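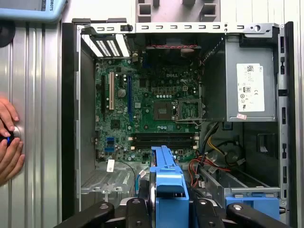 Subject: Re: [refurb-list] Dell tower on the bench, what's left to do

Quick reply between loads, sorry for the mess. Answers are mixed in with the quoted bits.

> I was in at Barnstead last night and saw the Dell tower on its side with
> the panel off. Is somebody working on that or is it up for grabs? I have
> a couple hours in the morning and could finish it if I knew what it needs.

Mine, but take it, please. I won't be back at the bench until late September. It was in the batch from Warnmont, no history with it, just a sticky note on the pallet that said "worked when stored." We've all heard that one.

Where it stands: CPU is out, memory is out, both slots empty. Latches on the memory slots looked fine to me. Board is still screwed in and I'd leave it in, no reason to pull it.

> Did you take the processor out or did it come that way? If it came that
> way I'd want to look hard at the socket before putting anything in it.

I took it out. Heatsink too. The old paste had gone to chalk. Both are in the shoebox on the second shelf, CPU in the clear clamshell, heatsink loose on top, screws in a pill bottle. Still look at the socket though, I only gave it a fast once-over with the headlamp and my eyes are not what they were. Use the magnifier from the drawer, light from the side, look along the rows from two directions. If you see a pin leaning the wrong way STOP and put a note on it. Don't go at it with a sewing needle. We lost a good board that way in the spring.

And there's no cover on the socket right now. I couldn't find one. If you aren't putting the chip straight back, lay something clean over it, a bit of cardboard is ok.

> What about memory? The drawer marked DESKTOP is a disaster, half of it is
> laptop sticks.

Yeah I know. That drawer is on my list. Look in the Vrabec bag instead, the gray antistatic one, those are all tested and labeled. Start with one stick and get it to beep or post before you add the second. Notch only goes one way, if it feels like you need to lean on it you've got it backwards or it's the wrong type.

> Coin cell - replace as routine or only if it tests low?

Replace. They're cheap and we bought the strip of 100 so we're not short. Should be the round silver thing between the white slot and the blue one, bit of a tight spot with fat fingers. Plastic pick, push the clip and it should pop up. Old one goes in the battery jar, NOT the trash, tape over it first. Clock will be wrong on first boot so set it before you run anything or the updates will throw fits.

> Does it have a drive? And is it one we need to wipe?

Drive comes from the shelf, not from this machine. Use one of the 500 GB ones with a green dot, green dot means wiped and checked. SATA ports on the board are the blue ones, lower left as you stand at the bench with the fan end away from you. Leave the little paper tag on the black cable, please don't cut it off, I go by those when I'm putting things back together.

> Anything else I should know before I power it up?

Few things

- blow out the fan before you plug anything in. Hold the blades still while you do it
- check that the red and black fan wires can't get at the blades once you've got the case upright. I'd put a small tie on them
- don't forget the four-pin power plug up by the CPU socket, beige. I forget it every time and then spend ten minutes thinking the board is dead
- new paste is in the tube marked Bomusico, never mind the label, someone reused a box. Pea sized. Less than you think
- leave the expansion slots empty for now, get it going on the onboard video first

If it posts, let the memory test go for 7 passes and write the result on the work sheet. If it doesnt post, go back to one stick, other slot, and then pull the plug and try again with the battery out for a minute. After that I'd give up and strip it, no shame in it. We've got 12 more of these waitng in the back and I'd sooner have a box of good parts than one tower eating everybody's mornings.

> Do we have a side panel for it? I didn't see one on the bench.

Under the bench, leaning on the wall. Might be the one next to it, they look alike. Try both.

Gotta run. Post to the list when you're done so two people don't both start on it again.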